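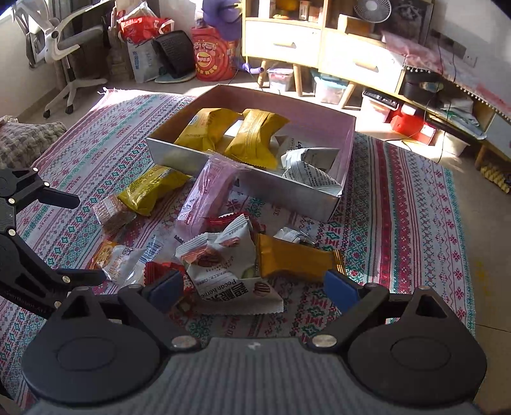

Pecan kernels and other wrapped snacks on a patterned cloth.

Why Your Gold Ring Is Partly Something Else

Find a gold ring. Ask first, especially if it is on somebody's finger. Now look on the inside of the band, where nobody but a jeweler or a very bored person in a waiting room ever looks. There is probably a tiny stamp there. It might say 14K, or 18K, or a number like 585 or 750.

That stamp is the ring telling you how much of it is gold. If you thought the answer was "all of it, it's a gold ring," sit down for a minute.

Gold is a softie

Pure gold is beautiful, it never rusts, and it is hopeless at being a ring. It is very soft for a metal. A ring gets banged on door handles, scraped on bike handlebars, and dragged through the bottom of backpacks. A thin ring of pure gold would end up dented and bent out of shape, and any jewel sitting in it might wander off.

So jewelers melt the gold and stir in other metals that are tougher. Copper and silver are the usual ones. A mixture of metals is called an alloy. You already own plenty of alloys. Brass is one (copper and zinc), and so is steel (iron with a little carbon, which isn't a metal but was invited anyway).

Counting to 24

People who work with gold measure how pure it is in karats. Pure gold is 24 karats. Why 24 and not a nice friendly 10 or 100? Blame very old money and very old weights. People once divided things into 24 parts a lot, and gold never got the news that everyone else had moved on.

Picture a cake cut into 24 equal slices. If all 24 slices are gold, you have 24-karat gold and a terrible birthday. If 18 slices are gold and six are other metals, it's 18 karat. If 14 slices are gold and ten are something else, it's 14 karat, the kind you'll find in a great many rings in the United States. The slices are measured by weight, by the way, so get out a scale and put away the ruler.

What about those numbers with no K? They say the same thing in thousandths. A ring stamped 750 is 750 parts gold out of 1,000, or three quarters, or 18 karat. A ring stamped 585 is 14 karat, near enough. Do the division and you'll get 583 and a bit, so the 585 people are being slightly generous.

Pink gold, white gold, and other costumes

Pure gold is a strong, buttery yellow. Once you start adding other metals, the color changes.

More copper makes it pinkish. Jewelers call this rose gold, because "copper-colored gold" doesn't look as good in a shop window.

White gold is made by mixing gold with pale metals such as palladium or nickel. It still tends to look a tiny bit yellow, so it often gets a very thin coat of another metal, rhodium, which is bright and silvery. The coat wears off after a while and has to be put back on. Some people's skin gets itchy from nickel, so if a ring or an earring gives you a rash, tell a grown-up.

There is even green gold, made with plenty of silver. It's only a little bit green. If you were hoping for frog green, you will be let down.

Karat, carat, carrot

Now for the part that seems designed to annoy you.

A karat with a K tells you how pure gold is. A carat with a C tells you how much a diamond or other gem weighs. They sound exactly the same. In some countries, both are spelled with a C, which helps no one at all.

One carat is one fifth of a gram. A paper clip weighs a gram or so, which makes it a five-carat paper clip. Try giving one to someone in a small velvet box and see how it goes.

The word goes back to the carob tree, whose seeds traders once used as little weights. People liked to say that carob seeds all weigh the same. They don't. They vary quite a bit, like most seeds, and a shopper with sharp eyes would have wanted a look at which ones were going on the scale.

Suppose you had a pile of gems weighing 1103 carats. That sounds like a treasure chest. Divide by five and you get 220.6 grams, or less than a big can of soup. This is worth remembering any time a large number is trying to impress you.

Gold on the outside

Some jewelry is gold only on its surface. This is gold plate: a cheaper metal with a thin skin of gold over it. It's perfectly fine stuff, and it costs a lot less. Rub it every day for a few years, though, and the metal underneath may start to show through.

It isn't cheating to sell gold plate. It's cheating to sell it as solid gold. People have been trying that for thousands of years, and so for a very long time people have been inventing ways to catch them. One old test is to rub the gold on a dark, smooth stone and look at the streak it leaves. The stone is called a touchstone. A tester compares the streak with streaks from gold that's already known, and then adds a drop of acid to see which ones fade. Leave the acid part to the professionals. Your kitchen table will thank you.

Words to keep

Alloy: a mixture of a metal with something else, usually another metal.

Karat: one part out of 24, used for gold.

Carat: one fifth of a gram, used for gems.

Carrot: a vegetable.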